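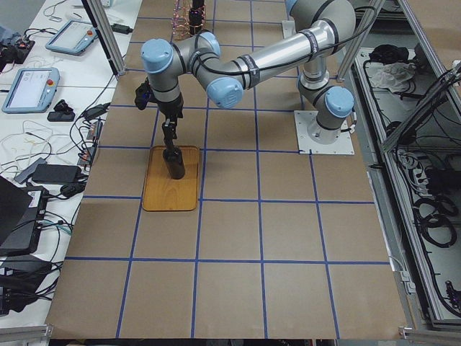

A parallel gripper holds a black cylinder upright on a wooden serving tray. Blue tape marks the work surface into cells.

Clearing bottles from a tray is a chore most people do without looking. For a robot arm it breaks down into reach, grip force, wrist angle and a decision about when to let go, and each of these can fail separately.

Varholm, a two-arm test program run by the integrator Fultum, has been measuring those failures since February. Its task list covers kitchen and stockroom work: moving items on and off trays, loading racks, sorting small parts. Each task gets 600 attempts. Placing an object on a flat surface is close to solved. Racking is not. In the latest series, 265 attempts ended with the object seated correctly and no human help.

Glass is part of the difficulty. Dark, glossy surfaces return poor depth data, and a wire rack gives the vision system thin curved edges that are easily confused with each other. The neck of a bottle also leaves little room for a bad approach – an error of 2 millimeters can be enough to spoil the grip.
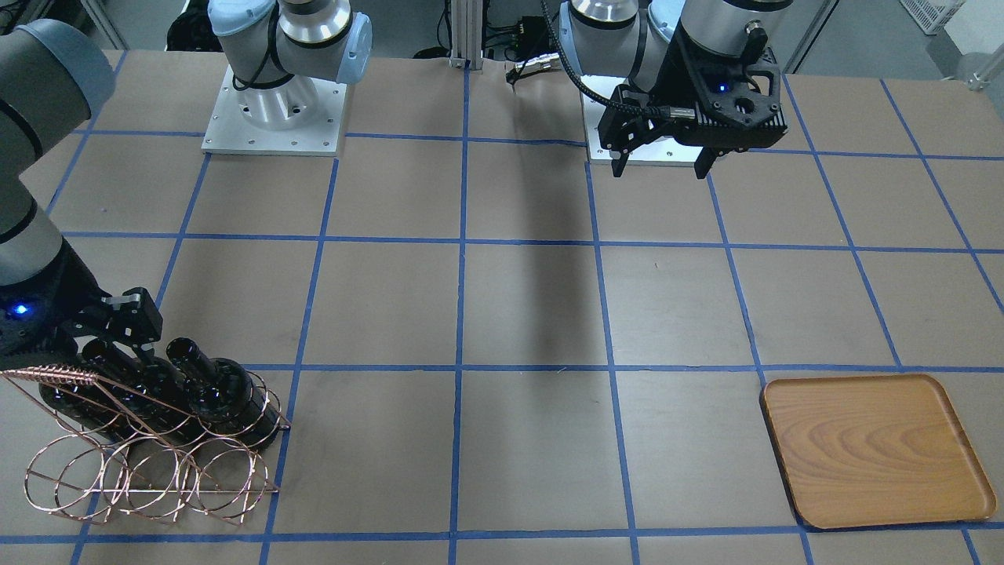
Three dark bottles in a copper-colored wire rack, with one gripper just above the necks and the second arm raised toward the back.

Speed is the other gap. The median successful racking cycle took 67 seconds, a pace no restaurant would accept from a new hire. Trusura, which supplies the planning software, says most of that time goes to replanning after small position errors. A shop floor can remove many of those errors with fixtures. A home kitchen cannot, and Fultum has set no date for testing in one.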